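Drimville show home open day – quick notes

May 16, 2018

Back from the Drimville open day, typing this up before I forget. Bus 35 from Drosow, 33 minutes, then a walk up the hill in full sun. Doors at 2. Line already down to the gate.

Kilto built the houses, Moncrieff did the interiors. Four types open, we got through three. Started in the laundry room of the smallest one.

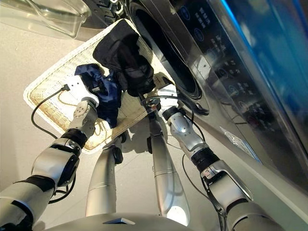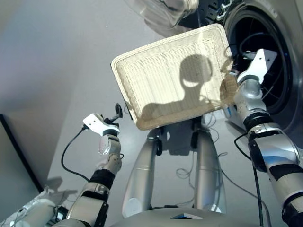
Wicker basket, laundry room.

Kitchen next. Nice deep drawers, soft close, but the fridge door hits the counter if you open it all the way. Asked about it, got told it's "being looked at." Hmm. Pantry is good, real shelves, light comes on by itself.

Upstairs is tight. Two bedrooms and a box room they call a study. You could fit a desk in there if you didnt want a chair. Windows are great though – big, easy to tilt, hardly any road noise with them shut.

The middle house was the one I liked. Wide hallway, place for boots, a bench. Stairs don't creak. Bathroom tile a bit gray for me. Water pressure fine, I tried the tap.

Skipped the big one, too many people on the stairs. Heard the heating is shared for the whole street, one plant behind the parking lot. No one could tell me what it costs per month. Would want that in writing.

Plot 59 is still free, corner, gets the evening sun. Garden is just dirt right now. They say grass by November, we'll see.

Coffee was free, pastries gone by the time we got their. Parking is a mess, take the bus. Brochures at the gate, floor plans are in the back pages – measurements are all metric so bring a converter.

Going back for the big house if they run another one.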